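Werkine Data Collection: Common Questions

What counts as one example?
One full run of a task, from the start signal to the stop signal. Runs under 30 seconds are dropped.

How many examples does a task need?
We ask for 50 good runs per task before the first training pass. The Murín set, started in May, now has 588 across all tasks.

Where should the robot start?
Within the yellow tape on the carpet. Vary the position and heading a little between runs so the model sees more than one approach.

Do I keep runs with mistakes?
Keep them if the robot recovered, and tag them "recovery". Delete the rest.

Yellow tape on the carpet, from two of the cameras:
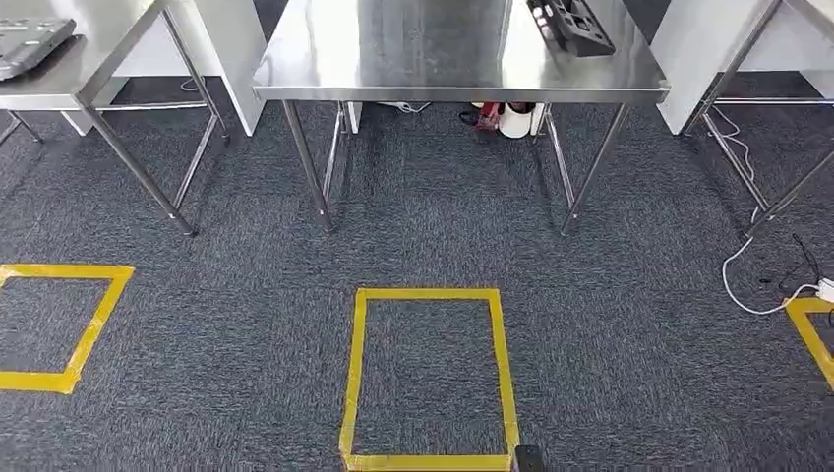
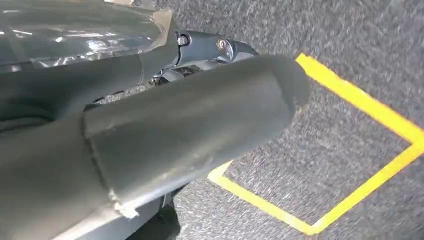

Who checks the labels?
Tatiana Bednárik reviews every batch of 40 runs. Send corrections to her before the batch is closed.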